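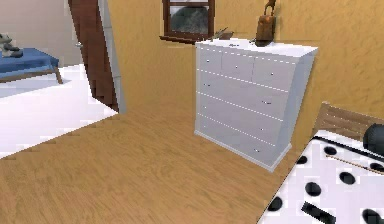 Home Tickets My Requests Knowledge Base Log Out

Ticket: drawer task keeps failing in the bedroom sim
Opened by: Taner Baysal
Status: open

Hi all, me again! I'm trying to get the Tivutley planner to put the socks away, and it's doing my head in. The job is dead simple on paper: pull open a wide drawer, drop the socks in, push it shut. It does fine on the small drawers up top (well, mostly), but on the wide ones it grabs the knob near the right end and the whole drawer racks sideways and jams.

Tried so far:

- Bumped the episode limit to 1,000 steps. Same jam, just longer to watch.
- Dropped the drawer friction in the Arnomura config. Better for 2 runs, then the drawer flew out like it was spring-loaded.
- Repainted the chest from grey to white, my favourite colour for spotting seams. No effect on the planner, obviously, but I feel better.

Update, Thursday: went through the log and the jam first shows up at step 1,353 of the long run, right when the wrist starts to rotate. Could somebody check if the joint axis is off by a hair?

My mum asked if it can do her laundry by September. I said maybe the socks, if they're already folded. Log's attached, cheers!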